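Search the archives
Enter keyword or message number
Sort by date | Sort by thread

Table Setting list - message 393 of 500

From: Selina Hofstetter
To: Table Setting list
Date: 02/09/2023
Subject: Re: Loose chopsticks and a striped cloth

Juniper Villanueva wrote:

> We moved into the Takov Street apartment in April and the kitchen
> has exactly one drawer. The forks and spoons have a tray. The
> chopsticks don't fit the tray, so they lie on top of everything and
> slide to the back when the drawer is opened. Half of them came from
> my aunt and half from Dudis when it closed, and I can't tell which
> goes with which anymore.
>
> Two questions. How do you store yours, and how do you sort a mixed
> lot into pairs? Also, I have my eye on a striped table cover and
> wonder if stripes are too busy under plain wooden chopsticks.
>
> Juniper

Hi Juniper,

I went through the same thing last winter, with about 70 loose chopsticks in a shoe box. Most of mine are plain wood and look alike until you put them side by side.

Sorting first. Clear the table and lay them all out in one direction, narrow ends toward you. Don't try to find pairs yet. Pull out the ones that are obviously different, such as lacquered, metal or child size, and put those aside. Then look at the tips. A lot of plain wooden ones have thin rings cut or burned near the narrow end, and the number and spacing of the rings is a better guide than the color of the wood. Color changes with washing. I had two that I was sure didn't match, one much darker than the other, and the rings and length were the same to a hair.

After the tips, check the thick ends. Some are round and some are squared off. Then stand each possible pair upright on the table, holding them together, and compare the heights. Roll each one on a flat surface too. A warped one will wobble, and I wouldn't keep it for eating. Mine went out to the garden to hold up seedlings.
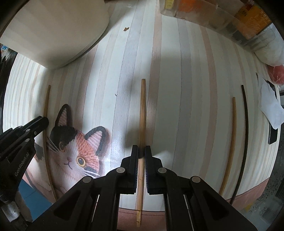 I ended up with nine good pairs out of the plain ones, plus a handful of singles that I keep for stirring and for poking rice out of the cooker. If you have a lot of singles that are close in length, just pair them up for everyday use. Guests don't look that hard.

For storage, I gave up on the drawer. They stand in a tall jar next to the stove, narrow ends up so the part that goes in your mouth isn't sitting on the bottom. They have to be fully dry before they go in. I leave mine on a towel overnight - a closed drawer is the worst place for damp wood. If you want to stay with the drawer, Virnon makes a narrow tray that goes in sideways, but measure first. Mine was too long by the width of a finger and I had to take it back.

On the table cover, I like stripes with plain wood as long as they are pale. Strong stripes pull your eye away from the dishes. Run the stripes the long way if the table is narrow, and iron it on the back if it has a print. The hardware store on Jacobs sells the wipe-clean kind by the yard, and the cut edges don't need hemming.

One more thing about the ones from your aunt. If any of them have a painted finish that is flaking, keep them out of the food and put them away as a keepsake.

Let me know how many pairs you get.

Selina

2 replies | 0 shares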